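Projet de club : faire ranger des fleurs par deux bras, sans trop croire aux tutoriels
Publié le 2020-04-24
Catégorie : Ateliers – Niveau : intermédiaire

Les vidéos montrent toujours la même chose : deux bras qui composent un bouquet en une minute, musique douce, applaudissements. Au club de robotique de Closon, nous avons voulu savoir ce que cela demandait à des lycéens disposant d'un local le mercredi et d'un budget de sorties scolaires. Réponse : de la patience, et beaucoup d'essais ratés que les vidéos coupent au montage. Voici la méthode que nous gardons, avec nos réserves.

Ce qu'il faut
- deux bras fixés sur le même rail
- une pince et une caméra de poignet par bras
- un vase à col large, assez lourd
- des fleurs artificielles à tige rigide
- de quoi habiller les parois
- un cahier (un vrai, en papier)

Étape 1. Fixer avant de programmer
Serrez le rail, puis resserrez-le. En décembre, nous avons perdu 41 essais à accuser le logiciel alors qu'une embase bougeait. Le guide Grabner que nous suivions consacre une ligne à ce sujet. Il en faudrait une page.

Étape 2. Choisir le décor
On lit partout qu'un fond uni est indispensable. C'est commode, mais un système entraîné devant un mur blanc ne prouve pas grand-chose. Nous changeons de papier peint et de sol entre les séries, y compris pour des motifs franchement chargés. Le taux de réussite baisse. Tant mieux, on sait au moins ce qu'on mesure.

Étape 3. Démontrer le geste
Un élève guide les bras, un autre note. Tenez-vous à une seule consigne par série, par exemple « mettre la tige dans le vase ». Approchez la pince lentement, par le côté, et marquez un arrêt avant de fermer. Si la démonstration est mauvaise, jetez-la tout de suite. L'argument « le modèle fera le tri » nous a été servi plusieurs fois et nous attendons encore de le voir vérifié.

Nous avons gardé 321 démonstrations sur 1218. Le reste est archivé et ne sert à rien pour l'instant.

Étape 4. Répartir le travail entre les bras
Deux bras ne vont pas deux fois plus vite. Ils se gênent, surtout près du vase. Donnez à chacun une zone et n'autorisez le croisement qu'une fois les gestes simples acquis. Pendant qu'un bras travaille au vase, l'autre reste de son côté. C'est moins spectaculaire, et cela évite de démonter un poignet. 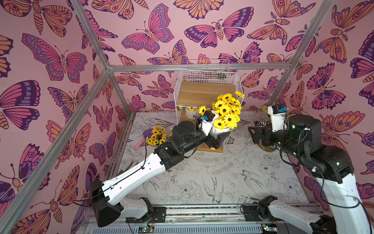
Le bras gauche à hauteur du vase de tournesols, le droit de son côté. Décor « papillons ».

Étape 5. Tester sans tricher
Fixez le nombre d'essais à l'avance et comptez-les tous, chutes comprises. Nous en faisons 7 par décor, ce qui reste trop peu pour annoncer un pourcentage. Déplacez le vase entre deux essais, même légèrement. Un programme qui échoue dès qu'on décale l'objet a surtout appris une trajectoire.

Erreurs fréquentes
La pince écrase la tige : réduisez la force avant de toucher à la vitesse.
La fleur tourne dans la pince : saisissez plus bas.
Tout marchait hier : vérifiez l'éclairage, puis le serrage du rail.

Et le concours de Nastport ?
Le règlement récompense la vitesse, ce que nous trouvons discutable pour ce genre de tâche. Nous avons tout de même inscrit le projet, sous le nom de Jendov. Les fichiers de réglage et les pages scannées du cahier sont disponibles sur demande au club.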